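Vekberg Blackout Lining, two years in

By Harvey Nguyen
Apr 11, 2021

I bought the Vekberg lining because the listing said it blocks "all light, all day," and I work nights. I have heard that promise before. The last set of curtains I owned that made it turned the bedroom a sort of dishwater gray by seven in the morning.

Vekberg sells this as a lining, so you hang it behind curtains you already have. It comes as one wide black panel with a row of slots along the top and a bag of plastic hooks. I got 6 hooks fewer than the leaflet said I should. I wrote to the seller, Osdale, and a polite reply offered me a discount on a second panel. I didn't want a second panel. I wanted hooks.

The fabric itself is better than I expected. It's heavy, it doesn't smell of anything, and a phone flashlight held right up against it barely shows on the other side. So the cloth does its job. The trouble is everything around the cloth.
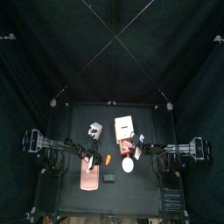
Light comes in at the sides and over the top, same as it does with any curtain that hangs an inch off the wall. The leaflet shows a smiling couple asleep in total darkness and says nothing about this. I ended up sticking hook-and-loop tape down both sides of the window, which cost me extra and took most of an evening. With the tape, the room is properly dark. Without it, you may as well save your money.

Washing is another sore point. The label says cold, gentle, hang dry. I did exactly that in September and the panel came out a good inch shorter. My neighbor Elfriede Rainer has the Sedgwick version, cheaper by a third, and hers has been through the machine more often than mine and still reaches the sill.

Then there's the noise claim. The box says "sound softening." I live above a bus stop - I can tell you the buses sound like buses.

The store page had 955 reviews when I ordered, nearly all glowing, and plenty of them written the day the thing arrived. Give it a summer.

Would I buy it again? Maybe on sale, for a small window, with the tape already in the cart. At full price I'd get the Sedgwick.

Three stars. I'm still short the hooks.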